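Midier Slider Guide
Section 4: Mounting the camera, leveling the rail and running your first move

Good news before you pick up a wrench: this is the fun part. The rail is built (if it isn't, go back to Section 3) and in a few minutes you'll be getting those smooth, gliding shots that made you want a slider in the first place!

What you need for this section:
The assembled Midier rail with its carriage
One sturdy tripod, or two light stands with the end brackets
The Clondau ball head, or any head with a 3/8 inch socket
The 4 mm hex key from the small parts bag
Your camera, with the lens you plan to use most

4.1 Mounting the head

1. Set the rail on a table with the belt side facing you. Turn the carriage lock clockwise until the carriage won't budge.
2. Screw the ball head onto the carriage stud by hand. Stop when it's snug.
3. Tighten the small set screw under the carriage a quarter turn with the hex key. It bites into the base of the head and keeps it from unwinding during pans.

CAUTION: Do not use pliers on the stud. The threads are aluminum and they strip easily.

4.2 Leveling the rail

1. Attach the rail to the tripod at the center plate. For a heavy camera, use the two end brackets and two stands instead. It's a bit more to carry, but wow, does it help at the far ends of the travel.
2. Level the rail along its length first, using the long bubble. Then level it front to back.
3. Release the carriage lock and watch for drift. If the carriage creeps toward one end, raise that end a little and try again.

NOTE: A bubble can look perfect while the carriage still creeps. Trust the carriage.

4.3 Balancing the camera

1. Lock the carriage again and fit the camera with everything on it: lens, battery, card, microphone. Adding a microphone later means doing this over.
2. Hold the camera with one hand and loosen the ball head with the other. Slide the plate forward or back until the camera sits without tipping. Long zooms usually want the plate pushed well back.
3. Tighten the head, then the plate.

The belt drive is rated for 3000 grams on a level rail. Once you tilt the rail for a rising shot, take at least 500 grams off that figure. Small mirrorless cameras with a prime lens are well under it, and they really fly on this thing.

4.4 Running the first move

1. Plug the Bekuvport controller into the motor end and switch it on. The light blinks green while it looks for the carriage.
2. Release the carriage lock. Please don't skip this one, the motor will strain against it and the belt can jump a tooth.
3. Hold the HOME button for two seconds. The carriage travels to the motor end and stops by itself.
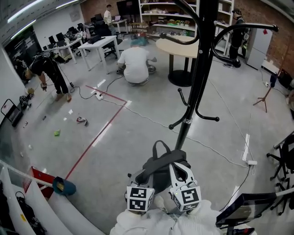
4. Turn the dial to the slowest speed and press GO. Let it run the full length once without recording, just to watch the cable. It should trail behind the carriage with a loose loop and never pull tight.
5. Press record on the camera, wait for a count of three, then press GO again. Those extra seconds at the start make editing so much easier.

If the display shows code 116, the carriage lock is still on. Code 709 means the controller lost its home position; switch it off, slide the carriage to the middle by hand and repeat from step 1.

NOTE: On firmware older than Cisternas 2, the dial works in reverse, so the slowest speed is all the way to the right.

Try your first real shot with something close to the lens, a plant or a fence post, and the background farther off. The movement shows up beautifully that way. Curved moves and time-lapse settings are in Section 5.

Section last revised Jul 11, 2021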